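2. 取り付け編：Boma ロールスクリーンを窓につける

前の章で採寸が終わった方、おつかれさまでした！ここからはいよいよ取り付けです。私はBomaを自宅の窓という窓につけてしまった人間なので、失敗談もけっこう混ざります。急いでいる方は番号のついたところだけ拾って読んでください。

始める前に箱のことだけ先に書かせてください。窓に合わなくて交換になる場合、細長い本体をむきだしで送るわけにはいかないので、箱は取り付けが全部終わるまで取っておくのがおすすめです。しまうときや送り返すときは、ふたの合わせ目に透明の梱包テープを貼れば大丈夫。

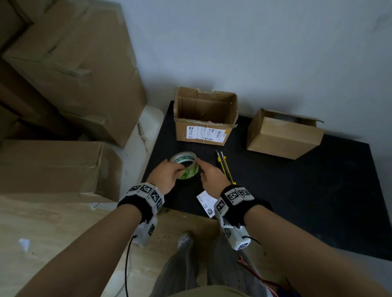
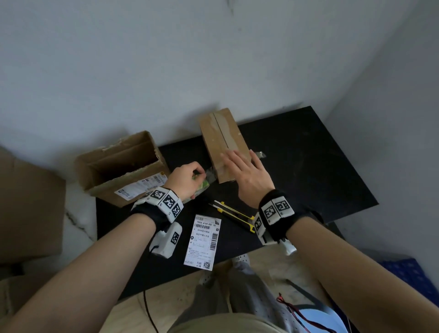
さて、中身の確認からいきましょう。

2-1 入っているもの

・スクリーン本体（巻いた状態、紙の帯つき）
・ブラケット左右ひと組（左には「L」、右には「R」の刻印）
・木ネジ（小袋に予備つき）
・チェーンとチェーン留め
・ブラケットのカバー
・ウェイトバーの端につける小さなキャップ

キャップがとにかく小さいんです。袋を開けるときは、お皿かトレーの上でやってください。私は初回にひとつ床に落として、見つけたのは翌週、ソファの下でした。

別に用意するもの：プラスドライバー、鉛筆、メジャー、水平器（スマートフォンのアプリでも可）、下穴用のきり、踏み台。電動ドライバーがあれば楽ですが、最後の締めは手でやるほうが安心です。木枠が古い家だと、電動で一気に締めてネジ穴をばかにしてしまうことがあります。やりました、台所で。

注意：キャスターつきの椅子を踏み台のかわりにしないでください。両手を上げたまま横に体重をかける作業が続きます。

2-2 内付けか外付けかを決める

窓枠の内側に収めるのが内付け、枠の外や壁にかぶせるのが外付けです。見た目がすっきりするのは断然、内付け。ただし両脇からどうしても細い光がもれます。寝室で朝日が苦手な方は、外付けにしたほうが幸せになれると思います。

うちでは居間が内付け、寝室が外付けです。最初は全部そろえるつもりだったのに、夏の朝のまぶしさに負けました。スウェーデンの友人Liv Wikströmに相談したら「あちらの6月は夜まで明るいから、寝室は最初から外付け一択」だそうで、それを先に聞きたかった…！

内付けにする場合は、窓のハンドルやクレセント錠にスクリーンが当たらないかも見ておいてください。本体を手で枠にあてがって、生地が下りてくるあたりに出っぱりがなければ合格です。ハンドルに当たりそうなら、手前巻き（生地がロールの手前側から下りる向き）に変えると逃げられることがあります。向きの変え方は2-5にあります。

2-3 下地を探す

外付けの方だけ読んでください。木の窓枠に直接つける方は2-4へどうぞ。

1. 壁を指の関節で軽くたたきながら横に動かしていきます。音がこもって詰まった感じになるところが下地です。
2. 見当がついたら、下地探し用の針を刺して手ごたえを確かめます。すっと抜けてしまうなら、そこは空洞です。
3. 左右のブラケット位置が両方とも下地にかかるように、横の位置を少しずらして調整します。

どうしても片方が下地にかからないときは、石こうボード用のアンカーを使います。付属していないので別に買ってください。私のおすすめはGrønliのねじ込み式です。下穴なしで入るタイプが好みで、つけ直しのときも壁がわりときれいに残りました。

注：幅60cmの小窓用ならアンカーだけでもうちでは問題なく使えていますが、大きい窓では必ずどちらかを下地に留めてください。生地は見た目より重いです。

注意：スイッチやコンセントの真上、真下の壁には電線が通っていることがあります。その線上に穴を開けるのは避けましょう。

2-4 ブラケットをつける

1. 左のブラケットを取り付け位置にあて、鉛筆でネジ穴に印をつけます。内付けなら枠の角にぴったりつけず、カバーの厚みのぶんだけ手前に出してください。
2. きりで下穴を開けます。まっすぐ、ネジの半分くらいの深さまで。
3. ネジを仮留めします。まだ締めきらないでください！
4. 右のブラケットの位置を測ります。前章でメモした製品幅をここで使います。窓の幅ではありませんよ。
5. 水平器を左右に渡して高さを合わせます。窓が広くて届かないときは、まっすぐな板を渡してその上に置けば測れます。
6. 右も印、下穴、仮留めの順に進めます。
7. もう一度水平を見てから、左右とも本締めします。ネジは片側2本です。

コツをひとつ。窓枠そのものが傾いている家は多いです。うちの居間もそうで、枠の上辺にきっちり沿わせてつけたら、スクリーンを下ろすたびに右へ寄っていき、生地の端がすれて毛羽立ってきました。枠に合わせたくなる気持ちをぐっとこらえて、水平器のほうを信じてください。枠との隙間が左右で少し違っても、つけてしまえば気になりません。

ネジが途中で空回りし始めたら、いったん抜いて、穴に木工用ボンドをつけた爪楊枝を詰め、乾いてから切りそろえてやり直します。昔ながらの方法ですが、よく効きます。

2-5 本体をはめる

1. 紙の帯はまだ切らずに、本体のチェーン側をRのブラケットに差し込みます。カチッと音がするまで。
2. 反対側のピンを指で押し込みながら、Lのブラケットにすべり込ませて離します。
3. 両側を軽く下に引いて、抜けないことを確かめます。
4. ここで初めて帯を外します。

帯を先に切ってしまうと、生地がするするほどけて、片手で本体、片手で生地、口で説明書という状態になります。経験者は語る、です。

チェーンを左側にしたい方は、はめる前に操作部ごと入れ替えられます。操作部の根元のつめをドライバーの先で起こすと外れるので、反対の端に差し替えてください。このとき生地の下りる向きも前後で逆になります。手前巻きにしたくて入れ替える方は、チェーンが左に来るので、家具の配置も一緒に考えておくといいですよ。

注意：ピンにはバネが入っています。顔を近づけてのぞき込みながら押さないでください。

2-6 チェーンの長さと留め具（必ず読んでください）

小さいお子さんやペットのいるお宅はもちろん、いないお宅でもここは飛ばさないでほしいところです。遊びに来る子もいますから。

1. チェーンの輪をまっすぐ下に垂らします。
2. チェーン留めを輪のいちばん下に通し、たるみがなくなる位置で壁か枠にあてます。
3. 印をつけ、ネジで固定します。両面テープでの固定はしないでください。引っぱるとはがれます。
4. 輪に指をかけて手前に引き、すき間がほとんどできないことを確かめます。

窓の下にベッドやソファがある場合は、家具のほうを動かすか、チェーンを反対側に回してください。登ればチェーンに手が届く、という配置がいちばん心配です。

2-7 上限と下限を決める

ここは地味ですが、やっておくと毎日の使い心地がまるで違います。

1. スクリーンを、いちばん下まで下ろしたい位置で止めます。
2. チェーンについている透明のストッパーを、操作部のすぐ下に来るようにはめます。
3. 今度は上まで巻き上げ、ウェイトバーが本体に当たる少し手前で止めます。
4. もうひとつのストッパーを同じようにはめます。

ストッパーがないと、急いで巻き上げたときにウェイトバーがロールに巻き込まれます。直すには本体を外すしかないので、面倒くさがりの方ほど先につけておきましょう。

うちの台所では、下限を窓台までにせず途中で止めています。鉢植えのハーブに生地がかぶさるのが嫌だったからで、ロールから測って70cmのところにストッパーがあります。バジルの背が伸びたら、また上げるつもりです。

2-8 動きがおかしいとき

片側に寄って巻かれる
まずブラケットの水平を見直します。水平なのに寄る場合は、スクリーンを全部下ろし、寄っていく側と反対の端で、ロールの上に小さく切ったマスキングテープを1枚貼ってから巻き直してください。テープの厚みのぶん、そちら側へ戻ってきます。1枚でだめなら重ねます。貼りすぎると今度は逆に寄ります。

チェーンが重い、引っかかる
玉のつなぎ目が操作部に入りかけていることが多いです。つなぎ目がストッパーより下に来るように、チェーンの位置を送り直します。それでも重ければ、操作部のほこりを乾いた筆で払ってください。油はささないこと！生地にしみると取れません。

生地にしわがある
箱から出したばかりなら、下ろしたまま何日か置いてみてください。ウェイトバーの重みでだいたい落ち着きます。アイロンは裏のコーティングが溶けるので使えません。

ぎしぎし鳴る
カバーがブラケットに当たっている音かもしれません。カバーを外して動かし、静かになったらそれが犯人です。はめ直すときに奥まできちんと押し込みます。

2-9 ふだんの手入れ

ほこりは、スクリーンを下ろした状態で上から下へ、やわらかいブラシかハンディモップでなでるだけで十分です。私は網戸を拭く日に一緒に済ませています。油はねや指のあとは、固くしぼった布で軽くたたいて、乾くまで巻かずにおいてください。湿ったまま巻くとカビのもとになります。

水まわりの窓につけたい方には、Bomaの標準生地よりJavumの防水生地のほうが向いています。差し替えは本体ごとになりますが、ブラケットは同じものが使えるので、この章の2-5からやり直せば大丈夫です。色の名前が少し違っていて、Bomaの「砂」に近いのはJavumでは「麦」でした。並べて見ると麦のほうがやや黄みがあります。

ネジは、つけてからしばらくしたら一度だけ増し締めしてください。木枠は季節で縮むので、冬の初めあたりがちょうどいい時期です。

出窓や天窓など四角くない窓への取り付けは、次の章に続きます。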